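Vevarby Cup (football)

By the Flevau Football Pages editor
2026-06-19

The Vevarby Cup is a preseason knockout tournament for amateur football clubs, played every July on the grounds at Vevarby. I've followed it for longer than I'd like to admit, so this entry is a bit more personal than the others on the site (you've been warned!). It's soccer to most of my readers, but the clubs all say football and so will I.

Format

Six teams enter. That's an awkward number for a knockout, and the cup handles it the old-fashioned way: the two finalists from the year before get a bye into the semifinals, and the other four play each other in the opening round. The draw is open after that, so the holders can meet last year's runners-up in a semifinal, and they have done it more than once. I love this. Plenty of people hate it, mostly people from Ostetmont, who have gone out that way twice.

Every match is a single game. If it's level after 90 minutes in the opening round or the semifinals, they go straight to penalties with no extra time, because the legs just aren't there so early in the season. The final does have extra time, two halves of 15 minutes, and then penalties if it's still tied. 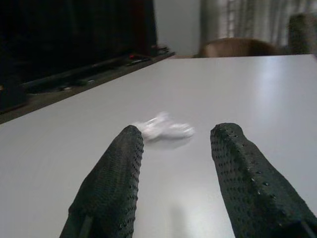

What happens if one of last year's finalists doesn't enter?
The bye passes to the losing semifinalist with the better goal difference over the previous tournament, and if that's equal too, they draw lots.

Goal difference only counts goals scored in normal time, by the way. Shootout kicks never go into it. There was a grumpy summer when one club had added theirs in and turned up expecting a week off, and the wording of the rule was tightened up afterward.

Clubs

Flevau, Ostetmont, Manríquez and Vevarby are the four regulars. The remaining two places go to invited sides and change from year to year, so I won't try to list them all here.

Flevau are the most successful club in the cup and (full disclosure) my own. They play in a back four, press high and usually run out of gas by the hour mark, which in July heat is no surprise to anyone who has stood on that touchline. Ostetmont are the opposite: deep, patient, very hard to break down, and deadly on corners. If you see them win the coin toss in a shootout, you may as well start walking to the parking lot.

Manríquez came in later than the other three and brought a lot of noise with them, drums included. They were treated as a soft draw for their first few years, then they knocked out Flevau with a goal in the 65th minute, a low shot from outside the box that went in off the post, and they haven't been anyone's soft draw since. I was standing right behind that goal and I can still hear the clank.

Vevarby, the hosts, have a funny record. They get big crowds and they know every bump in the field, and still they have lost more finals than they've won.

The ground

All games are on the main field, which slopes gently toward the clubhouse end. Teams that win the toss nearly always choose to attack uphill first and save the slope for the second half. Does it help? I think it does, a little, mainly on long balls over the top, which skid on and leave defenders turning. The far touchline has a low bank where most of the crowd sits, and there's a small covered stand with 177 seats on the near side. Get there early if you want one of those, especially for the final.
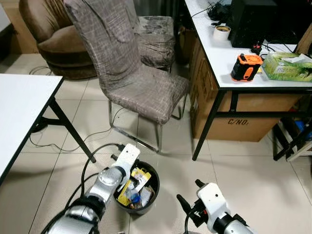 The grass is cut short for the cup and watered the evening before each round, so the first match of a day is usually quicker than the second. Coaches who care about passing ask for the early slot. Ostetmont always ask for the late one!

Records

The biggest crowd I have down for a game that wasn't a final is roughly 650, for a Flevau and Vevarby semifinal. The most-discussed goal is the fastest one, scored after 41 seconds by a Vevarby winger straight from a throw-in that the Flevau defense thought was theirs. Flevau players were still arguing with the linesman when the ball went in. We lost that one too.

No club has won the cup four years in a row. Flevau and Ostetmont have both managed three, and both lost the next year in the semifinals, on penalties.

Substitutions and cards

Clubs can name seven substitutes and use five, in no more than three stoppages, with halftime not counting as one. Yellow cards don't carry over between rounds. A straight red means you miss the next cup match, and if your team is out, the ban waits for you until the following July. Two Manríquez players have started a tournament suspended for something they did a full year earlier.

The winners keep the trophy until the next draw, when they bring it back polished, or at least wiped down.

Contact | © Flevau Football Pages | Back to top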